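4. Equipment planning and budget

Collection at the Trunura site was planned around hand-held grippers, with a single robot arm to be bought later for testing. Figure 1 shows a gripper at work on packaged snacks.

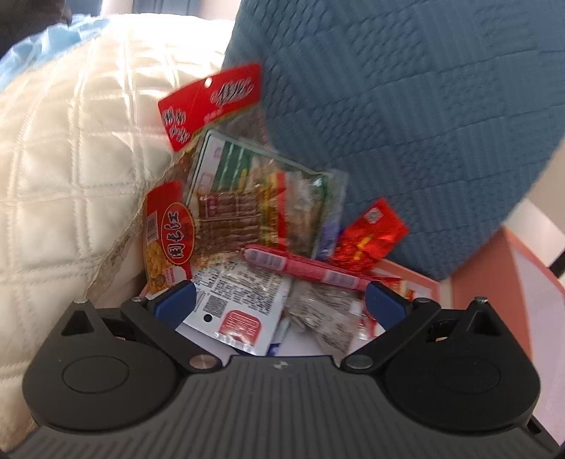 4.1 What drove the purchase list

Figure 1. Hand-held gripper with blue finger pads at a pile of packaged snacks, with cushions behind. The items include bags, small packets and a plastic-wrapped sausage stick.

Household piles like the one in Figure 1 mix stiff header cards with soft film, and we expected finger pads to be the main running cost. We budgeted 3 grippers, two for daily use and one spare. Each was quoted by Cledari at $805, with pads priced separately. The arm was left out of the first order. Potgieter offered a lease, but the minimum term was longer than our test period, so we set the money aside and asked for a new quote in July.

Snacks and other props were entered as consumables. We allowed 181 items for the first round and put their replacement at more than $3,000 over the full project — a figure that our first draft had missed entirely. Storage was costed at the rate Hosoven charges for one locked cabinet.

4.2 Order of spending

Grippers and pads came first, then props, then storage. Nosipho Hlongwane kept the purchase record, which was closed on 30/12/2018. Repairs were charged to a separate line and are not included in the totals given in Section 5.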